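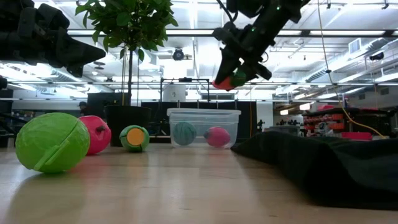
Club kit for next season – Nomesus or Veltar?

Wingback_4
Our supplier deal finishes in April and we need to pick a new one for the senior and junior sides. Two quotes so far. Nomesus came in at $2,320 for the seniors, shirts, shorts and socks, with the crest embroidered. Veltar is cheaper but the crest is heat pressed. Colours are maroon with a grey sleeve. Has anyone had a full season out of either?

oldboot
We had Veltar for two seasons. Fabric was fine, crests started lifting at the corners by mid winter. Numbers held up better than the crests, no idea why. Pay for the embroidery.

keeps_gloves
Disagree with that. Ours are Veltar and the crests are still on. We wash cold and line dry. If your players put them through the dryer then any pressed badge is going to come off.

oldboot
Nobody at my club owned up to using a dryer, but fair enough.

Wingback_4
What's the minimum order with Veltar? Their site says 100 pieces, which is more than we need for the seniors alone.

keeps_gloves
It's 100 across the whole order, so shirts and shorts both count. Put the juniors in with it and you'll get there.

maroonarmy
Have you looked at Danzer? They do a proper maroon. The Nomesus one is closer to burgundy and it looked brown under lights at our ground. Ask for a fabric swatch before you pay a deposit.

sideline_sal
Danzer sizing is small. Half our squad had to go up one and the reorder took seven weeks. We played the first three rounds in training tops.

maroonarmy
That was the old cut. The new one is normal, at least in the adult sizes. Can't speak for the kids' range.

Wingback_4
Thanks all. I'll get swatches from Nomesus and Danzer. One more – a parent has suggested Plunora for the away strip, white with a maroon hoop. Anyone?

oldboot
Only seen their socks. The socks were good.

keeps_gloves
White away shorts on our pitches in July? I'd go grey.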